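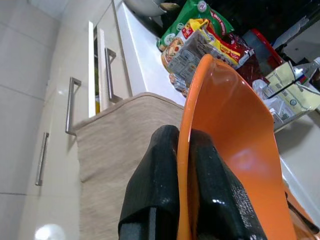
**Issue 19**

## In praise of the kitchen that gets a proper going-over

The clocks have gone back, the big coats are out, and this is the month when I always fall in love with my kitchen again. I know that sounds daft! But there's something about dark evenings and a lamp on the side that makes me want every handle shiny and every cupboard door clean enough to see the light bouncing off it. So this issue is all about the kitchen reset - white glossy fronts, tea towels, tiles and the one bright orange bit of plastic that cheers the whole job up.

Let's start with colour, as so many of you wrote in after the last issue to say you were fed up with white kitchens. I do understand. Mine is white from one end to the other, and in January it can feel like living inside a fridge. But put one properly orange thing against it and the whole room wakes up. I've become a great believer in buying the dull, useful items in the loudest colour going (brushes, scoops, pegs, the washing-up bowl if you can bear it). They're easier to find at the back of a cupboard, for one thing, and they cost the same as the grey ones. The Mercado stall by the bus station has a whole crate of orange and yellow plastic at the moment, and I came home with far more than I went out for.

### Glossy doors

I get asked about these more than anything else. Gloss shows everything: fingers, steam, the splash from a pan of soup three days ago. My method hasn't changed in years and I'm still very pleased with it.

Warm water in a bowl with a tiny squirt of washing-up liquid, far less than you think. Wring a soft cloth out hard and wipe from the top of the door down. Go over it again with plain water, then dry it straight away with a second cloth. The drying is what does it! Leave it to dry by itself and you get those cloudy trails that only show up when the sun comes round, or when your sister visits.

Please don't use the green side of a sponge. I did it once on a drawer front in my old flat and the dull patch was there until the day I moved out.

### Bar handles

Metal bar handles are lovely to grab and a bit of a pain to clean, especially round the little posts where they meet the door. Grease creeps in there and sits. I thread a strip of old cotton behind the bar and pull it back and forth like a shoeshine, and then twist it round each post in turn. It takes 4 minutes to do my lot and I find it oddly soothing, usually with the radio on and something in the oven.

While you're down there, give each handle a wiggle. If one is loose, open the drawer and look for the screw heads on the inside of the front. A quarter turn is often plenty.

### The towel over the edge

Do you hang yours, hook yours or drape it over the nearest thing? I'm a draper and I've stopped feeling guilty about it. A beige-grey woven towel with a bit of coarseness to it stays put when you fold the top over, looks good against white, and doesn't shout when it's past its best. The very smooth ones slide to the floor the moment you turn your back.

I've been trying the Esen waffle weave next to my old Volik linen, and so far the linen is winning on glasses and the waffle on hands. I keep 2 on the go and swap them after supper. If yours have stopped soaking things up, leave out the fabric softener for a few washes and see whether they come back to you. Mine did, and I'd been on the point of cutting them up for dusters.

### Crumbs, corners and the gap behind the door

Open every door and drawer once before you start sweeping. All of them, wide. Crumbs live along the top edges and in the hinge side of the cupboards, and if you do the floor first you'll only be doing it again. Brush downwards, work towards the middle of the room, and pick it all up in one go at the end.

Tile grout can have its turn now as well. Pale tiles are forgiving, but a paste of bicarbonate of soda and water on an old toothbrush lifts the lines beautifully. Rinse well, or you'll have a powdery bloom the next morning.

### Over to you

We're up to 3,939 readers, which made me put the kettle on and sit down for a moment - thank you, and welcome if you're new. I'd love to see your kitchen corners for our December pages, tidy or otherwise. Put them in the Foto folder on the members' page, with a line saying what you like best about the spot. Bright plastic especially welcome!

Next time we're doing larders and tins, with a long bit on labels and a recipe for the ginger biscuits that so many of you asked for. You'll need black treacle and a big bowl.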